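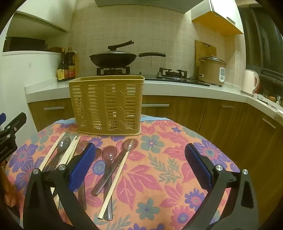
About Goltgate

Goltgate is an evening cooking school for adults. We teach plain home cooking to people who have not done much of it, or who stopped for a while and want to start again. The school was started by Myroslav Nechyporuk, who had cooked in hotel kitchens and got tired of working every weekend. He still teaches the beginner course and writes most of the recipes.

How the courses work

Each course runs for 7 weeks, one evening a week. You sign up for the whole course, and you cook at every class. There are no demonstration-only evenings. Students work in pairs and eat what they make at the end of the night.

We run three courses:

First Kitchen – knife skills, eggs, rice, soup, roasting a chicken. No experience needed.

Dough and Dumplings – bread, flatbreads, noodles and filled dumplings. You should be comfortable following a recipe.

Cooking for Two – small meals on a weeknight budget, with a lot of attention to leftovers.

The fee is $420 per course and covers all ingredients and a printed recipe book. If you have to miss a class, you can make it up in the next session of the same course. We do not give partial refunds once a course has begun, but you may pass your place on to someone else if you let the office know.

Where we are

Our teaching kitchen is on the second floor of the Grorkska building, over the hardware store. The entrance is on the side street. There is an elevator, and the parking lot behind the building is free after six. The smaller Baek room across the hall is used for tastings and for the children's class we hold in November.

Food and allergies

Tell us about allergies when you register. We can work around most of them, including dairy, eggs and shellfish. Wheat is harder – flour gets everywhere during the dough course, and we do not recommend it for anyone with celiac disease. Vegetarian versions of the meat dishes are available in all courses.

Most of our vegetables come from Nirby, a farm outside town that also sells to the public from its barn. What they have picked that week decides some of the menu, so recipes can change at short notice.

Registration

Sign up at the front office or by mail with the form in our course booklet. Places are held for two weeks without payment. After that they go to the waiting list.

Page last updated 2019-08-22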